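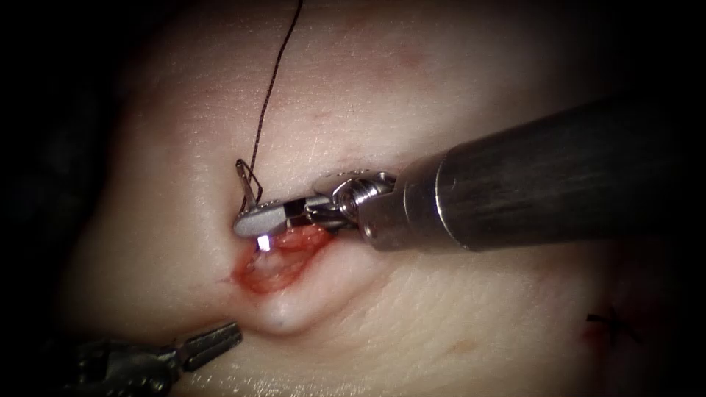

When you teach a suturing motion through the remote console, does the clutch pedal get saved along with the arm motion?
It's saved as its own channel, but only if pedal logging is switched on in the recorder profile before the session opens. Switching it on halfway through a session has no effect until you close that session and start another.

Ticket: Right arm jumps on replay after every clutch
Product: Trutlow recorder, version 2, with Camine console
Site: Tallside
Status: Solved

Opened by me, 9:40 am

Hi all, hoping someone has seen this one. We're recording suturing demonstrations by remote control (me at the console, hands in the grips, feet on the pedals) so that the policy can learn the needle handoff and the throw. Live control feels lovely. The needle sits in the right jaws, the left gripper waits its turn down by the lower edge of the wound, and nothing twitches. I can do it half asleep!

Then I replay the recording and the right arm goes a bit mad. Every time I pressed the clutch to recenter my hands, the replayed arm holds still, like it should, and then hops sideways the moment the pedal comes up. It's a small hop, but with a suture needle in the jaws a small hop is plenty. On episode 71, which was otherwise the best one I've ever done, the needle tip would've gone in well to the side of where I put it.

Stuff I already tried, so you don't have to ask:

Restarted the recorder. Same.
Restarted the console and redid the grip calibration. Same, plus my wrists now feel weird.
Turned motion scaling down. The hop got smaller but it's still there.
Replayed with the left arm parked. The right arm still hops.
Replayed in the simulator with no hardware attached. It hops there too, so I don't think it's the arm or the cables.

I can attach the episode 71 file if somebody tells me where to put it. It's huge.

Thulani Shabalala, support, 10:15 am

Thanks for the simulator test, that saves us a morning. If it hops in simulation the jump is in the recording. Could you open the profile and tell me two things: is pedal logging on, and is the saved pose set to "hand" or "tip"? No need for the whole file, a short clip with one clutch in it will do. Use Export, Trim, and keep a little motion on either side.

Me, 10:50 am

Pedal logging was OFF. Oh dear. I would've sworn I'd turned it on, and what I think happened is that I copied the Jiang profile (we use it for the peg transfer practice, where I hardly ever clutch) and it came over with all its old settings. Saved pose is "hand".

Clip uploaded. There's one clutch in it, right as I'm bringing the needle over the top border of the wound with the long thread trailing behind.

Thulani Shabalala, support, 11:30 am

That explains most of it. With "hand" the recorder saves where your hands are, and replay works out the arm pose from that. When you clutch, your hands travel and the arm stays put. Without the pedal channel, replay can't tell a clutch from a real move. It sees your hands going quickly with no command from the arm side, holds for a bit on its stale-pose rule, then gives up and catches up. That's your hop.

Please try this:

1. Close the session.
2. In the profile, turn on pedal logging and set saved pose to "tip". Keep "hand" ticked as a secondary channel if you want both.
3. Open a new session and record something short with at least one long clutch and one quick tap.
4. Replay in the simulator first, please. No needle loaded on the real arm until that looks right.

Me, 1:20 pm

Much better! The long clutch is perfect, arm sits there like a rock and picks up exactly where it left off. The quick tap still gives me a tiny shiver though. You'd miss it if you weren't looking for it, but I've been staring at this all day and now it's the only thing I see. It shows up as a spike in the tip velocity plot right at pedal release.

I did wonder if it's me. I have a bad habit of starting to move before my foot is all the way up. So I did a few very careful, very prim taps, and the spike was still there.

Thulani Shabalala, support, 2:05 pm

It isn't your foot. Look at "pedal debounce" under Advanced, I suspect that came over in the copied profile too. What's it set to?

Me, 2:10 pm

700 ms. Is that bad?

Thulani Shabalala, support, 2:20 pm

It's long for suturing. A tap shorter than the debounce gets dropped from the log even though the console obeys it, so part of your recentering ends up in the hand channel with no clutch to go with it. The tip channel is clean, but your replay is still set to blend the two. Set debounce to 300 ms, and in the replay panel choose "tip only". If you still tap faster than that, go lower.

Me, 3:45 pm

Spike gone. I replayed it in the simulator, then on the arm with empty jaws, then with a needle and no thread, and finally with the thread on, and it tracked nicely the whole way. I put my finger on the stop button for all of it, because I'm like that.

Couple of leftover questions before we close this. Can I rescue the old episodes? And do I have to worry about the grip angle? My jaw closing looked a touch late on the replay, which makes me nervous about the needle rotating in the jaws while the other gripper comes up to take it.

Thulani Shabalala, support, 4:30 pm

Old episodes: partly. The console keeps its own joint log in the Camine folder until you clear it. If you haven't cleared it, run Rebuild Tip Path on each episode and point it at the matching log. It won't recreate the pedal channel, so label those as "no clutch" and keep them away from anything that trains on pedal events. Anything where the log is missing, I'd leave out.

Grip angle: the jaw channel goes through the smoothing filter by default. Turn smoothing off for jaws and leave it on for position. Late closing in the training data teaches late closing.

Me, 5:10 pm

Logs are all still there, hooray for never tidying up. Rebuilt episode 71 and it's back to being my favorite, hops gone, needle going in where I meant it to. Smoothing is off for jaws and the closing lines up with what I remember doing.

I've saved the settings as a fresh profile called "suture clean" and renamed the Jiang one "PEGS ONLY" in capitals. One small request for whoever does the recorder screens: could it show a warning if someone clutches while pedal logging is off? A yellow box would do. I lost most of November's recordings to that checkbox and I'd have liked the yellow box.

Thulani Shabalala, support, 5:25 pm

Passed along as a feature request and linked to this ticket. Closing as solved. Reply within the thread if the spike comes back and it'll reopen.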